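The Living Room Sort-Out: Gallery

I went into this one doubtful and I am still fairly doubtful. The Wotlow method, for anyone who has been spared the leaflet, says you should empty every shelf, drawer and coat pocket in a room on to one flat surface and decide about the lot in a single sitting. Trandport Tidy Club asked five of us to try it in our own living rooms in September and send in what we got. My sitting was meant to take 60 minutes. I had a cup of tea first, and I don't think that should count.

The leaflet says a plain sheet is best to work on. I don't own a plain sheet that I'd put on show, so it was the fleece blanket. Wotlow claims a busy pattern will slow you down. I can't say I noticed, though I did put a finger on a printed dot at one point thinking it was a button.

What bothered me more was the rule about not grouping anything beforehand. You are supposed to see the muddle whole. I saw it whole, and it looked like a muddle. 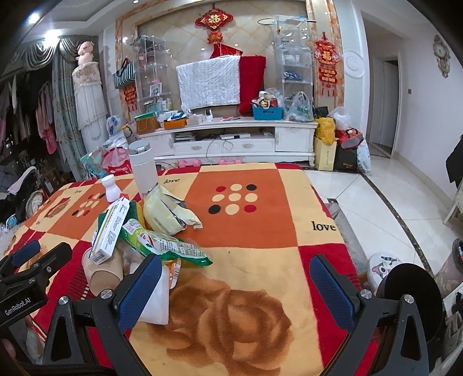
The pile, left half of the blanket: tall tumbler at the back, opened pouch, medicine carton and a paper cup on its side.

The tumbler was easy. It has a lid, it gets used, it went back to the kitchen. I would have reached the same verdict without a method.

The pouch was harder. Wotlow has a firm line on opened packets, which is that they go in the bin unless you can say when you opened them. I couldn't, but I kept it, folded the top over and put a peg on it. Marks off for me, I suppose.

Medicine cartons get a stage of their own in the leaflet, with a form to fill in. I read the date on the box and put it in the bathroom cabinet. The form is still blank.

The paper cup went out. So did the little orange and white wrapper, and I will admit I'd been walking past both for longer than I'd like.

More from the Penau Road group

Two of the others finished inside the hour. One says her room has stayed clear, but she wrote in the next morning, so I'd want to hear from her again in a month. Another got 17 things into the charity bag and took four of them out again before bedtime.

The Du variation, where you do half the room and stop for lunch, had better reports. It also sounds a lot like ordinary tidying with a name stuck on it.

Would I do it again? One shelf at a time, perhaps, and without the leaflet. The blanket is back on the sofa and the bathroom cabinet now needs sorting, which Wotlow covers in part two. Part two is sold separately.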